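Print this page | E-mail this to a friend

Bring back the long evening

By Aniela Piątek

I want to make the case for the slow game. Any slow game will do, so long as it takes two people, one table and more time than you meant to give it. Chess is mine. Yours might be dominoes or cribbage, and I'd be delighted to lose to you at either.

When I moved to Trevdale I knew one person, and she was my dentist. What changed that was a café called Grabowska, which kept a shelf of old games by the till and never once asked anybody to hurry up. I went in for soup in November and came out at closing time, having been beaten 3 times by a retired bus driver. I was thrilled! I hadn't talked to a stranger for that long in years (and most of the talk was about buses).

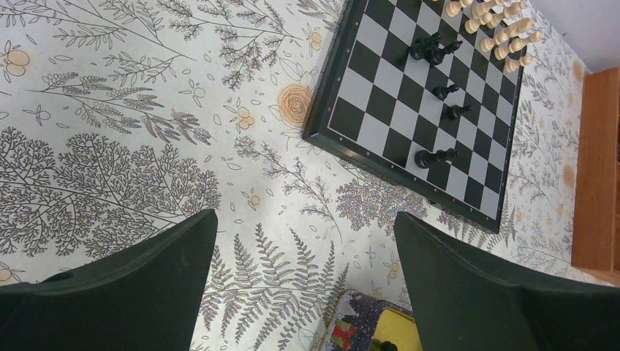

Photo: Moremex

Endgames are where the best conversation happens, by the way. With a full board people frown and mutter. Once most of the pieces have gone they lean back, put the kettle on and tell you about their daughter's wedding.

Trevdale has 1,164 households, and I would happily bet that half of them own a game they haven't opened since the children left. Think of all that company sitting in cupboards! We spend a good deal of effort in this town worrying about loneliness, and we print leaflets about it, some of them very good. I'd swap 500 leaflets for one warm room with decent lamps, open until ten, where you could turn up on your own without feeling odd.
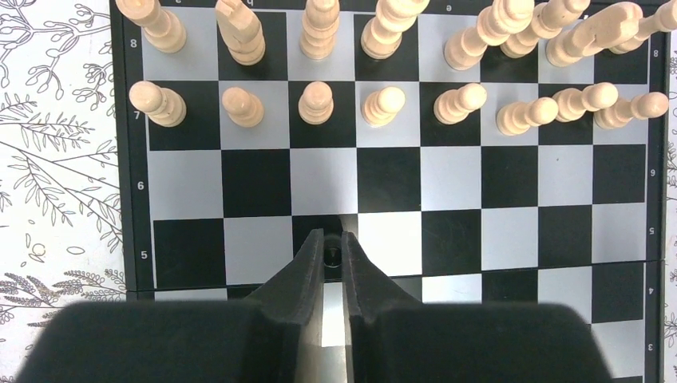
Light pieces on their home rows.

People tell me they're too busy, and I do believe them. I was too busy as well. But a slow game gives you a reason to sit still that a cup of tea on its own somehow doesn't, and it lets shy people be quiet together, a thing I wish I'd known at twenty.

The old Stornuvetti ice cream parlour on the corner has stood dark all winter. It has big windows and a proper counter, and I think of it every time I walk past. Give me the keys and a box of biscuits and I'll be there by six.

Print this page | E-mail this to a friend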